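Unit 4: Handling work and the packing bench
Course notes, P. Dogbe

4.1 The Nillirwood case
Nillirwood packs mixed gift orders. Before the change, 12 packers picked, checked and packed at one bench each. The site then fitted Cillico two-arm stations for sorting, and the packers' job was split into two grades: station minder and finisher. Base pay stayed the same. The shift bonus, once tied to a personal rate of 35 orders an hour, was replaced by a line bonus.

4.2 Mixed items
Fixed machines cope well with one carton size. Mixed goods are harder — soft toys deform, feathers shift, coins lie flat and offer little to grip, and thin card must be lifted by an edge. Each class needs its own grasp and its own fault code (see Table 4, Ametepe list).

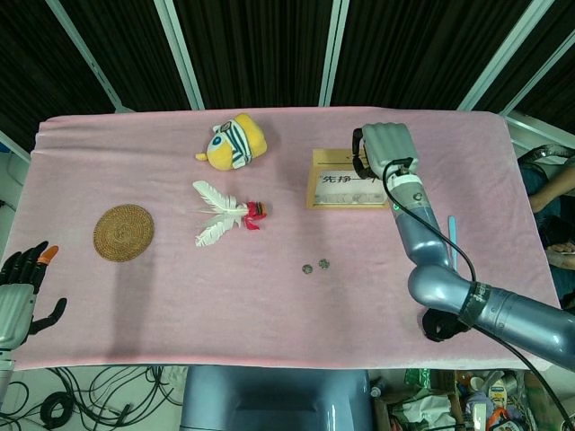
Who decides when a station is stopped?
The minder on shift. Under the Nillirwood agreement a stop needs no supervisor's consent and is not counted against the line bonus.

4.3 Effects on the minder
Walking and lifting fall. Standing watch rises, and with it eye strain and lapses of attention. The December log shows 390 stops, most of them cleared by hand in under a minute. Short stops of this kind are rarely written into a job description, so the skill goes unpaid. Compare the Bestance grading scheme, where clearing faults is a listed duty.

Reading for Friday: sections 4.4 and 4.5. Bring the grading sheet.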